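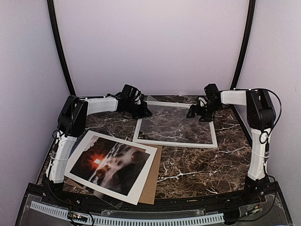 Student project report, Aug 18, 2024

Project name: Brutis

**1. Purpose of the project**

The goal of Brutis was to build a small station with two arms that can lift a flat object together, each arm holding one corner. I built it in the shared workshop Flistura, where I have had a shelf and half of a bench since January. The first plan used one arm only. I changed it after the early tests, when a long tile turned in the gripper every time.

**2. Construction**

The arms stand at the two front corners and reach inward. Both are fixed to the black rail, and the main links are white. I tied the cables along the vertical links with zip ties and left a loop near the upper joint, so that the joint can bend without pulling the connector. In the first version there was no loop and I broke 3 connectors.

The wiring is in front, behind a clear acrylic panel. A slotted white duct carries the long cables. This was advice from another member and I am thankful for it - before, I needed a whole evening to find one bad wire.

The walls are light and smooth. The table is the opposite, dark marble pattern with many veins, and this gave me more work than I expected. The framed tile has almost the same pattern inside, so my program finds it only by the thin white frame.

**3. Tests**

For each test I put the tile near the back, a little rotated. Both grippers go above the top corners, wait for each other, and then close. A printed photo on the left side serves as a second flat object.

| Object | Attempts | Good lifts |
|---|---|---|
| Framed tile | 90 | 70 |
| Printed photo | 4 | 0 |

The photo is too thin for these fingers. They slide over the paper and close on nothing.

**4. Problems and next steps**

Most of the failed tile lifts happened when one arm closed earlier than the other. I will rewrite the waiting part of the program and print softer finger tips from the Palari filament.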